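The Year of the Small White Box

I had been at Gardale for maybe ten minutes when Carla Akl put the controls in my hands and told me to open a box. Easy, right? I open boxes all day long at home. I opened one that morning with a butter knife and a baby on my hip.

Well. Doing it through a pair of robot arms is a different kind of morning. You squeeze, and the gripper squeezes a hair later. You reach, and you find out you have no idea how far away anything is. I chased that box across the table until Precious Calimlim, at the next station over, started humming the music they play when somebody's losing on a game show.

What Gardale makes, if "makes" is the word, is examples. People drive the arms through a chore from start to finish, the whole thing gets recorded, and the recordings go to a learning system called Tadness that tries to pick up the chore for itself. One run through is one example. The team wants 200 for every chore on the list, and when I visited on 2nd February they had 152 for boxes.

"The last ones are the worst," Carla told me. "You've gotten good by then, and good is boring. We need the box crooked. We need it too far left." So before each run, somebody moves things around (Precious likes to turn them at rude angles) and off you go again.
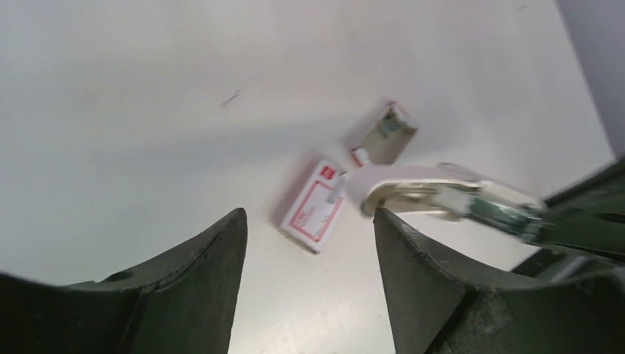

The view from one gripper as the other arm reaches in toward the boxes on a Gardale work table.

I asked to see what Tadness sees, and I ended up glued to the wrist view for most of an hour! It's weirdly personal. Those two green fingers are right there at the bottom like your own hands on a steering wheel, and everything you care about is out past the tips. Glossy white tables are a pain, Precious says, with the shine and the shadows, but kitchens have shiny counters too, so the table stays.

Melahat Ağca goes through the recordings afterward, and she throws out less than I'd guessed. A fumble is fine with her if the driver recovers. She keeps those, loves them even, and files them under their own label. What she can't use is dithering, where the arm just hangs there while the person thinks. I did a lot of dithering. Of my 16 tries that afternoon, she kept 2.

Two! I was ridiculously proud. I texted my sister.

Carla says they'll move on to drawstring bags once the boxes are finished, and she's already dreading it. Precious has asked for the first turn.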